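4.2 Where folding begins

When we first sat down with the 153 laundry diaries from the Makoneck households, we fully expected the table to be the star of the show. Instead, page after page sent us back to the sofa and the bed, those soft, roomy places where people drop the clean wash and, sooner or later (often a good deal later!), start pulling it straight.

Figure 4. A crumpled blue cloth held out sideways by its two ends over a sage-green surface.
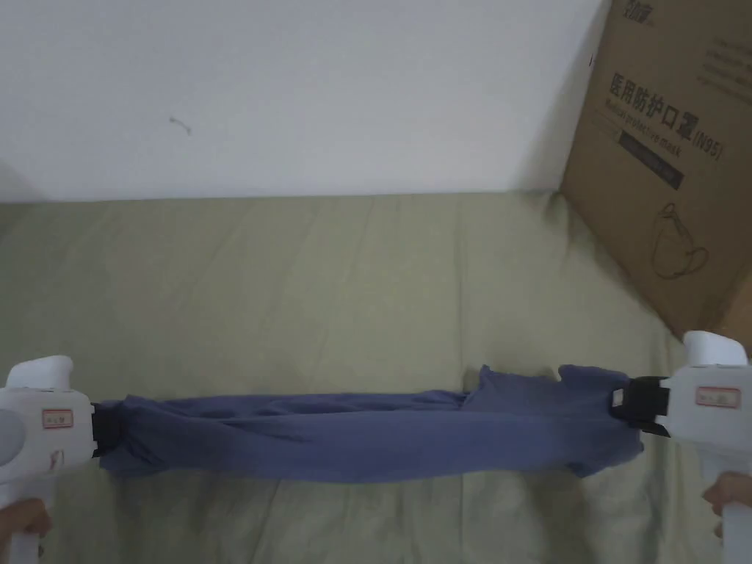
Why do so many people stretch a garment before they fold it? Most of our diarists wrote that a quick pull from both ends gets rid of the worst creases and helps them find the seams.

We were glad to see the same habit in the Skindov diaries, where 149 of the 626 entries mention stretching by name, and we suspect many more writers simply did it without thinking it worth the ink. Sleeves, as we discuss in the next section, are another matter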